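Laxdal arm kit trial: progress report to Flalia, second period (to end of March)

Where we are

The grant covers a six-month review of the Laxdal tabletop arm kit and the Clivier task software sold with it. The question in the agreement is whether the package can be recommended to small workshops and teaching labs that have no automation staff of their own. This report covers months three and four. Work is on schedule apart from one item, the second gripper set, which is described under Delays.

Setup and installation

The first kit took us most of a working day to put together. The second took less than half that, mainly because we had stopped following the printed guide and were using our own notes. The guide gives the bolt sizes for the base plate but no torque figure. We have asked Stostotura, the reseller, for one and are still waiting.

Clivier asks the user to define the work area as cells before any task can be saved. It offers two ways to do this: a printed mat, which costs extra, or a grid marked out by hand. We chose the second because most buyers will. Brown paper and blue painter's tape have been good enough. The tape frays at the ends and some lines are no longer continuous, so we check the cell corners against the software at the start of each session. Paper and tape together cost very little compared with the mat.

Tasks under test

We agreed on 6 tasks with Flalia in the first period. Four are finished and written up. The two still open both use objects that are light, soft or easy to knock over, and the one taking most of our time at present is the shuttlecock and tube task. The tube stands on end in one cell, and the arm has to deal with the shuttlecock at its open top without tipping the tube or crushing the feathers.

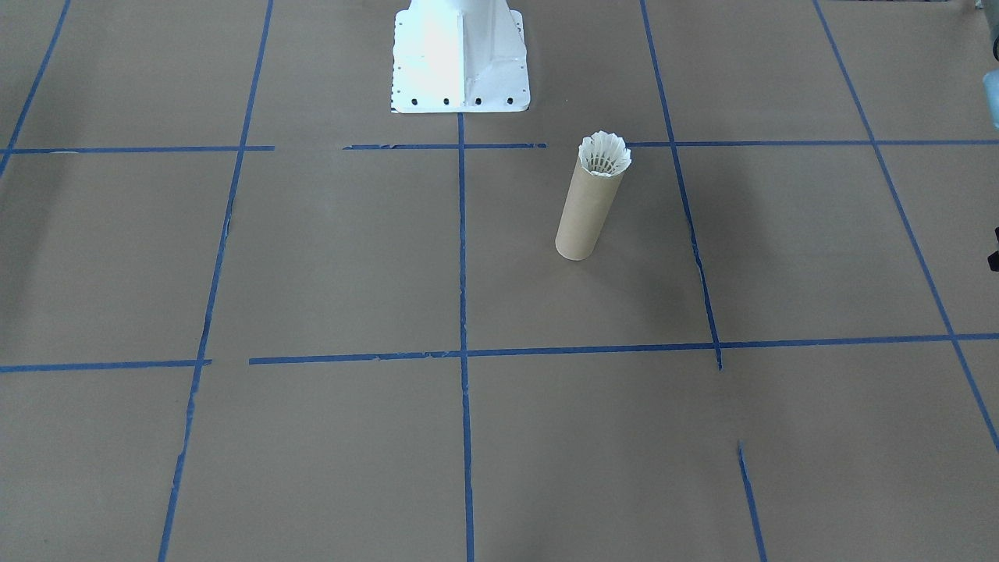
Results so far

The four finished tasks used rigid blocks, cups and small boxes. Each was run 40 times. The arm was reliable on all of them once the cells were set correctly, and most failures came down to a cell corner entered wrong in the software. Clivier gives no warning when this happens - the arm simply goes to the wrong place.

For the shuttlecock task we have only trial runs and are not reporting a rate yet. Grip force is the main problem. The lowest setting in the menu is still higher than we would like for feathers.

Delays

The second gripper set arrived about 2 weeks late and one pad was missing. Stostotura has promised a replacement at no charge. We do not expect this to move the final report.

Spending

Spending is within budget. The money set aside for the printed mat has not been used, and we ask to move it to spare gripper pads.

Next period

Finish the two open tasks, repeat one finished task with a first-time user, and send Flalia a draft buying recommendation for comment.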